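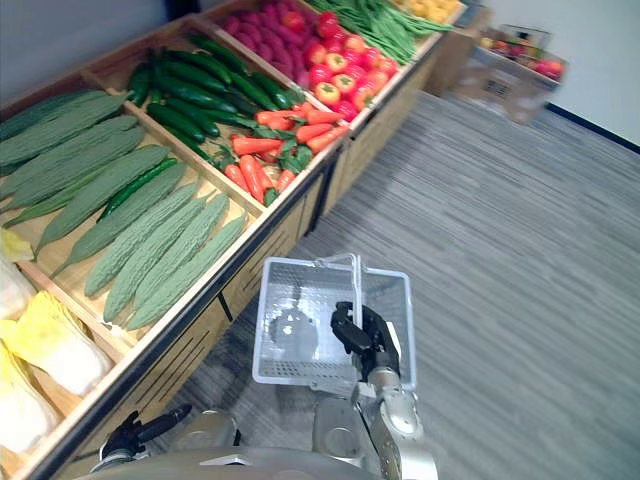 Veg counter, basket in the right hand. Bitter melons at the front, carrots and cucumbers behind.

Flilerwood gallery: the picking room at Momotdale
Put together by Ishbel Chisholm, 24 July 2023

A few of you at the other shops have been asking what it's like working beside the robot, so I said I'd put something up. I do home delivery orders at Momotdale and have done for 13 years, mostly fruit and veg, which means I have walked a very long way with a basket on my arm! I'm not technical. If you want to know what's inside the thing, ask Torquil Ritchie, and bring a sandwich.

The basket is the bit I like best. It sounds daft, but it was the first job we all agreed we'd hand over. You don't notice the weight on the first order of the day. You notice it when you've got potatoes and a cabbage in there and someone stops you to ask where the eggs are. Senga Galbraith had her shoulder strapped up most of last winter and was back on the rota before it was right, so when the people from Jorkulska came to ask which parts of the job we'd happily be shot of, she had her hand up before they'd finished the sentence.

What we didn't want to hand over was the choosing. I'm fussy about bitter melons. Some customers want them pale and firm for stuffing and others want them a bit further on, and you get to know who's who from the names on the orders. Same with carrots (tops on or tops off, people have strong feelings). So the way we've settled it for now is that a picker chooses and the robot holds and carries, and plain things like peppers can be left to it if the order has no note on it. That may change in August. We've asked to be told before it does, in writing, and Annag Menzies is chasing that for us.

The biggest change for me has been the pace. I used to go round at my own speed and have a blether on the way. Now there's something next to me that goes at its speed, and it took me a good while to stop hovering. You do find yourself tidying for it too. We've all got into the habit of looking at the floor, which we never did when it was only our own feet to worry about. 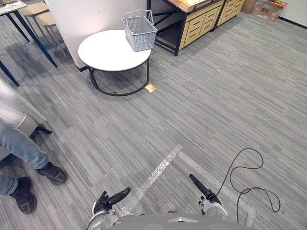
Cables and tape were the first thing on the list Annag drew up, and she's been strict about it. Anything that comes off a box gets picked up by whoever sees it, no arguing over whose box it was. Elba Leiva added baskets to the list after that: they go on a table when you're done with them. I grumbled, then caught myself telling a new start off for leaving one by the drawers, so there you go.

We also get 20 minutes at the end of a shift to write down what went well and what drove us up the wall. It's paid time, and I'd tell any shop starting this to get that agreed early. In the first month we filled 134 sheets between us. Plenty of them just said "too slow at the carrots", but Torquil does read them, and the talk about customer notes on orders came straight off one of Senga's.

Are folk worried about their hours? Yes, some are, and I'm not going to pretend otherwise on a page with my name on it. There are 31 of us on the picking rota. Hours are the same as they were, but Elba asked at the last meeting what happens after the trial and the answer was a bit woolly. I'd like a better one. I like the robot fine and I like my wages as well.

If you're coming over from another shop to see it, let Annag know first so she can put you on the list at the door. Flat shoes please, and leave your bags in the staff room. I'll add more to this page when I get round to it.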